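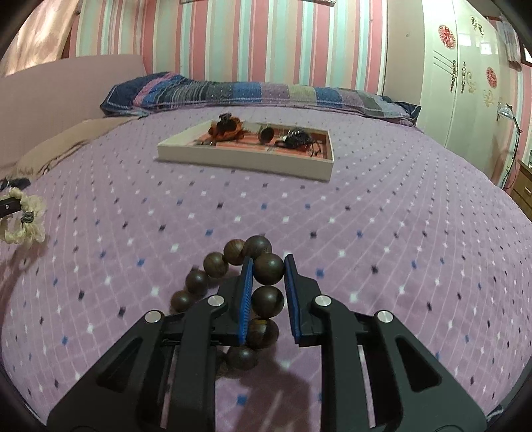
スケットネス坂下り線の緊急退避所に関する第44回道路連絡会議は、砂利床の補修範囲、進入路の標示、並びに冬期の閉鎖基準を主な議題として開催された。前回議事録については、退避車両の引出し作業の項にある「後方」を「斜め後方」と改めた上で承認した。議題に先立ち、大型車の運転席周りに置く私物について運送部会から照会があり、濃い茶色の木の玉を輪に連ねた腕輪のように、形が変わりやすく転がりうる小物も、ダッシュボード上に置かず蓋付きの収納部に入れる対象に含めることを確認した。従来の文面は飲料容器と工具のみを挙げており、装身具の扱いが読み取れなかったため、次回改訂時に一語を加える。

トップ|会議案内|議事録|通行規制|様式集|リンク

日時:2020年10月8日 午後
場所:ハーノドビル道路管理事務所 会議室
議長:ヴィルゴット・ファーゲルンド(道路保全課)
記録:ブラム・カイパース(交通運用課)
出席:道路保全課、交通運用課、除雪担当、運送部会、チャイモンコン牽引(受託業者)
欠席:消防連絡担当(書面により意見提出)

議題1 砂利床の補修範囲

保全課より、夏期に実施した試掘の結果が報告された。砂利床の上流側は粒度が概ね設計どおりに保たれているが、中間部から終端にかけて細粒分の混入が進み、締固まりが認められる。原因として、側溝の溢水による土砂の流入と、引出し作業時に重機が同一箇所を繰り返し通過したことが挙げられた。

補修案は次のとおり。
(ア)中間部から終端までの砂利を全層撤去し、洗浄した丸砂利に入れ替える。
(イ)上流側は表層のかき起こしのみとする。
(ウ)側溝と砂利床の間に遮水壁を設け、排水管を下流側へ延長する。

運送部会から、かき起こしのみの区間と入替え区間とで抵抗が変わり、進入した車両の姿勢が乱れるおそれはないかとの質問があった。保全課は、境界部に移行区間を設けて層厚を段階的に変化させると回答した。移行区間の長さは23メートルとする。部会はこれを了承したが、連結車が斜めに進入した場合の検討を図面に付記するよう求めた。

議長は、撤去した砂利の再利用について、洗浄後も角の欠けた粒が多く退避所には適さないとの試験所の所見を読み上げた。路肩材としての転用を別途協議する。

決定:(ア)(イ)(ウ)を一括して発注する。移行区間の縦断図を発注図書に加える。

議題2 進入路の標示

交通運用課より、坂の上部から退避所入口までの標識の配置案が示された。現行の予告標識は左カーブの内側にあり、樹木の枝が伸びる時期には大型車の視点からも一部が隠れる。案では予告標識をカーブ手前の直線部へ移し、入口の直前に路面標示を追加する。

路面標示の塗色について意見が分かれた。運用課案は赤白の市松模様を進入路の全幅に施すものである。除雪担当は、除雪板による摩耗が早く、塗膜の厚い仕様では板の刃先を傷めると指摘した。保全課からは、塗膜を薄くした場合は夜間の反射性能が早期に低下するとの説明があった。協議の結果、市松模様は入口から砂利床手前までとし、本線に接する部分は通常の区画線のみとすることで一致した。

消防連絡担当の書面意見は、標識に記載する地点番号が通報時の位置特定に使われていることから、移設後も番号を変更しないよう求めるものであった。運用課はこれに従う。

決定:予告標識を移設し、地点番号は現行のまま維持する。市松模様の範囲は上記のとおり。

議題3 進入検知装置「フルキエ」の運用状況

記録担当のカイパースが、試験運用中の検知装置について報告した。装置は進入路の埋設センサーにより車両を検知し、管理事務所の端末に警報を送る。試験期間中の警報は78件で、このうち実際の緊急進入は2件であった。残りは、休憩または地図確認のための停車、維持作業車の出入り、並びに落下物によるものである。

チャイモンコン牽引から、警報の大半が緊急進入でない現状では、待機車を出動させる基準が定まらないとの発言があった。同社は現在、警報後に監視員が映像で確認し、砂利床内に車両があると判断した時点で連絡を受けている。確認に要する時間が長く、夜間はさらに延びる。

カイパースは、軸重と進入速度の組合せで警報を二段階に分ける設定が可能であると説明した。上位警報は確認を待たずに牽引業者へ同時送信し、下位警報は従来どおり監視員の確認を経る。速度のしきい値は、現在の記録だけでは決められない。運送部会が保有する制動試験の資料を借用し、あわせて検討する。

議長より、休憩目的の停車が続いていることは装置の設定とは別の問題であり、退避所の機能を直接損なうとの指摘があった。坂の上部にある待避スペースの案内が不足しているとの意見が部会から出され、案内板の追加を議題2の工事に含められるか確認することとなった。

決定:二段階警報の設定案を作成する。しきい値は未定。出動基準の改定は設定案の提出後に審議する。

議題4 冬期の閉鎖基準

除雪担当より、砂利床が凍結した場合の取扱いについて説明があった。表層が凍結すると車輪が沈み込まず、減速性能が得られない。昨冬は2月の寒波の際に凍結が確認されたが、閉鎖の判断基準が文書化されておらず、当直者の判断で本線の速度規制のみを実施した。

保全課は、退避所を閉鎖する場合には下り線の大型車通行を同時に規制すべきであると述べた。退避所だけを閉じると、制動を失った車両の行き場がなくなるためである。運送部会は、迂回路の急勾配区間が大型車に適さないことを理由に、通行止めではなく坂の上部での待機を基本とするよう要望した。

凍結の判定方法としては、棒を用いた貫入確認を巡回時に行う案と、砂利床内に温度計を埋設する案が出された。温度計は常時監視ができる反面、含水状態により凍結の程度が異なり、温度のみでは判定できない。当面は貫入確認を主とし、温度計は巡回の時期を決める補助とする。遮水壁の設置後は砂利床の含水が減ると見込まれるが、効果の確認までは基準を緩和しない。

決定:貫入確認の手順書を除雪担当が作成する。坂の上部での待機措置を含む規制案を運用課が作成し、両者を一つの要領にまとめる。

議題5 引出し作業の手順

チャイモンコン牽引から、砂利床に沈んだ連結車の引出しについて改善提案があった。現行手順では、牽引車を側道に固定し、ワイヤーを斜め後方へ取る。アンカーが入口側に偏っているため、奥まで進入した車両ではワイヤーの角度が大きくなり、車両が横へずれる。終端側の側道にアンカーを増設すれば、引く方向を車軸に近づけられる。

保全課は、増設位置の地盤が盛土であることから、基礎の形式を確認する必要があると回答した。積荷に危険物を含む車両の手順については、消防連絡担当が出席する回で扱う。

決定:アンカー増設は継続審議。地盤資料を保全課が用意する。

担当別の宿題
・保全課:移行区間の縦断図、斜め進入時の検討、アンカー増設位置の地盤資料
・運用課:標識移設図、二段階警報の設定案、冬期規制案
・除雪担当:貫入確認の手順書
・運送部会:制動試験資料の貸与、車内小物に関する文面の確認
・牽引業者:過去の引出し作業におけるワイヤー取付位置の一覧

次回の日程は、発注図書の準備状況を見て議長が通知する。

このページを印刷する|メールで送る

お問い合わせ:ハーノドビル道路管理事務所 交通運用課
© ハーノドビル道路連絡会議
ページの先頭へ戻る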